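Chapter 4
Supplying a Force by Sea

4.1 Why the supply ship comes first

When people speak about a navy, they usually think of the ships which carry weapons. In this chapter we look at the other ships, those that bring fuel, food, spare parts and ammunition. A warship can sail fast, but it uses its fuel very quickly when it does so. After some days it must either go into a harbour or meet a tanker at sea. The commander who has no tanker has, in practice, a much smaller ocean to work in.

We will follow one case through the whole chapter. The island state of Dinden keeps a small patrol group 786 nautical miles from its home base at Katayama. The group has 2 patrol ships and one supply ship, the Zosby. In June the weather on this route is calm, and the transfer of fuel can be done while both ships are moving. In the winter months it is often delayed, and the planner must keep a larger reserve on board.

4.2 Three words to learn

Endurance is the time a ship can stay at sea without new supplies. It is limited by fuel, but also by fresh water and by the health of the crew.

Reserve is the part of the fuel that the captain may not use in normal work. Different navies set it at different levels, and students should always check which level a source has in mind.

Turnaround is the time a supply ship needs to go back, load and return. For the Zosby, loading alone is slow - the pier at Katayama has one fuel line, and it gives 167 tonnes per hour.

4.3 The load plan

Before each voyage the supply officer writes a load plan. At Katayama this is done with a planning program called Futex, but a sheet of paper would serve as well. The plan says what goes on board, in which order, and where it is stored. Goods that will be needed first are loaded last. On the voyage we study, the Zosby carries 486 pallets of dry stores besides her fuel. 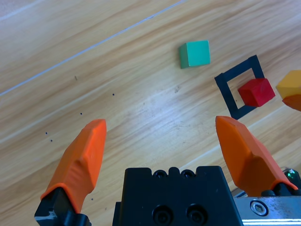

4.4 Questions the planner must ask

How far is the group from its base, and will it stay there? Is there a friendly port on the way, and is the water deep enough for a loaded tanker? Who gives permission to enter it, and how long does this permission take? In the next section we begin with the distance, as it is the easiest of these to calculate.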